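Course Handout 2
Service Robots in Buildings
Site Visit: Demonstration at the Delik Test Rooms, 2021-07-26

Prepared by Uchenna Obi, course instructor

Purpose of the visit

The visit supports the second unit of the course, which deals with robots that carry out cleaning and upkeep in ordinary buildings. Students have so far worked from published papers and from the simulation exercises. At Delik they will watch a full-size humanoid robot at work in a bathroom and will be able to put questions to the staff who run it. The visit is a required part of the course. Students who cannot attend must arrange a replacement assignment with the instructor before the visit takes place.

Students should read this handout in full before arriving and bring a printed copy. The questions in the last section are to be answered in writing.

Background

Most robots now used for cleaning are built for one job. A floor machine travels on wheels, keeps its brushes at a fixed height and needs only a map of the open floor. A bathroom is a different kind of problem. The space is small, the fixtures are close together, and many of the surfaces that need attention are curved, low down or partly hidden. The tools were designed for human hands. A toilet brush, for example, has a long, thin handle and a round head, and the person using it must reach down, turn the wrist and keep a steady push against a surface that cannot be seen all at once.

Two approaches are discussed in the course reader. The first is to change the room or the tool so that a simple machine can do the work. The second is to leave the room as it is and build a machine that can use what is already there. The Delik demonstration belongs to the second group. The tools are of the household kind, and the fixtures are full size.

The work shown

The demonstration is led by Grethe Nørgaard, who is responsible for the test rooms. The task is toilet cleaning with a hand brush. For teaching purposes it is divided into four stages: approach, grasp, brushing and return. Students should learn these terms, as they are used in the written questions.

Approach. The robot takes a standing position close to the toilet. The choice of standing position limits everything that follows. If the feet are too far back, the arm must stretch and the trunk must lean. If they are too close, the knees have no room to bend.

Grasp. The gripper closes on the brush handle. A smooth, narrow handle can turn within the fingers when the head meets resistance. Students should consider where along the handle the grip is made and how this affects the force at the bristles.

Brushing. The head is moved along the inside of the bowl. The main difficulty is contact. A path that is correct on paper may press too hard at one point and miss the surface at the next.

Return. The brush is moved away from the bowl and put down. This stage receives little attention in the literature, although a tool left in the wrong place can prevent the next run from starting. 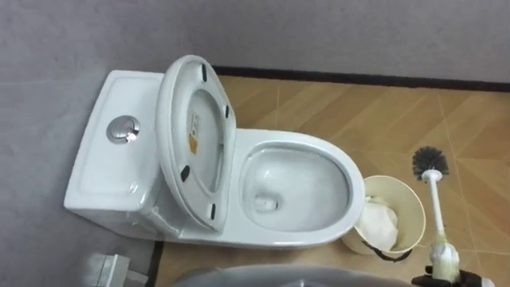
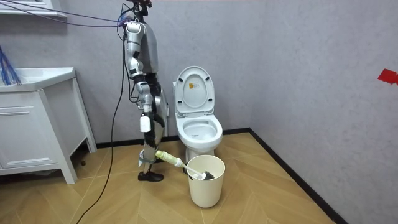
Sensing and the fixtures

White glazed surfaces are hard for many depth cameras. Light is thrown back in bright spots, and the camera may report a hole or a false surface where the bowl is in fact smooth. Standing water adds a second reflection. The usual remedies are to combine several views, to rely on a stored model of the fixture, or to use force readings at the wrist once contact has been made. Each has a cost in time or in preparation, and students should be ready to discuss which they would choose for a building with many different bathrooms.

The raised seat and lid also matter. A planner that treats them as fixed parts of the fixture will fail when they are found in another position. In the course exercises, their position is to be handled as a separate variable.

Balance and reach

A humanoid robot must keep its weight over its feet while its arm is at work. Pushing a brush against a surface produces a force in return, and that force must be carried through the arm, the trunk and the legs to the floor. The effect is small when compared with lifting a heavy load, but it changes direction many times in a single brushing motion. The material from the March lecture on support areas should be reviewed before the visit, in particular the worked example with bent knees.

Conduct during the visit

Students will sign in at the front desk and will be shown to the viewing area as a group. The following rules apply at all times.

Remain behind the marked line unless invited forward by Ms. Nørgaard.
Do not step over or touch any cable.
Do not speak to the operator while the robot is moving.
If the call "stop" is given by anyone, stand still and wait for instructions.
Photography is allowed from the viewing area only. Flash must be switched off.

Bags and coats are to be left in the lockers. Closed shoes are required.

Schedule

Arrival and sign-in
Safety talk in the Brito Room
First demonstration, with comments from the operator
Break
Second demonstration, with student questions
Group discussion in the Brito Room

The discussion will compare the day's work with the two earlier cases in the reader, Trultico and Cultberg. Students whose family names begin with A through M will prepare the Trultico case. All others will prepare Cultberg.

Written questions

Answers should be up to 700 words in total and are to be handed in at the next class meeting.

1. Name the four stages of the task and state, for each, one condition that must be true before the next stage can begin.

2. Explain why a grip near the end of a long handle gives a different result from a grip near the head. A simple sketch with forces marked is acceptable.

3. Choose one sensing problem caused by glazed surfaces. Describe two ways of dealing with it and say which you would prefer in a public building.

4. During the second demonstration, note one point at which the operator could reasonably have stopped the run. State what you observed and what you would have checked first.

Questions about the handout should be sent to the instructor through the course page.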